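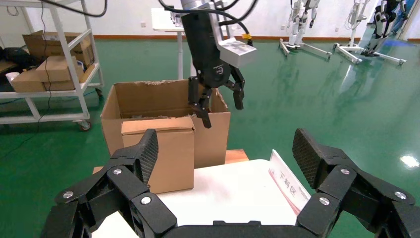 Gripper fingers and a small cardboard box.

Themis Sotiropoulos
Adding captions to a video in Zulier, start to finish. Short thread.

1/ Open your project and click the Text tab on the left. Choose "Auto captions", pick the language and press Start. A clip of ten minutes takes about two.

2/ Read every line before you style anything. It gets names wrong a lot. Mine had Gethin as "getting" four times. Double-click a line to fix it.

3/ If a caption shows up late, drag its left edge on the timeline. To move all of them together, hold Shift and drag any one.

4/ Keep each caption under two lines. The Split button puts the break where your cursor is.

5/ Free accounts stop at 2,000 words a month. My last video used 1,481, so check the counter at the top right first.

6/ Export has two choices. "Burned in" puts the words on the video for good. "Separate file" gives you an SRT you can upload next to it. I use the second.

716 likes · 38 shares

Comments (3)

kovumside
Does the Shift drag work on the phone app?

Themis Sotiropoulos
No, desktop only.

Zeto
Fixed my late captions, thanks

Back to top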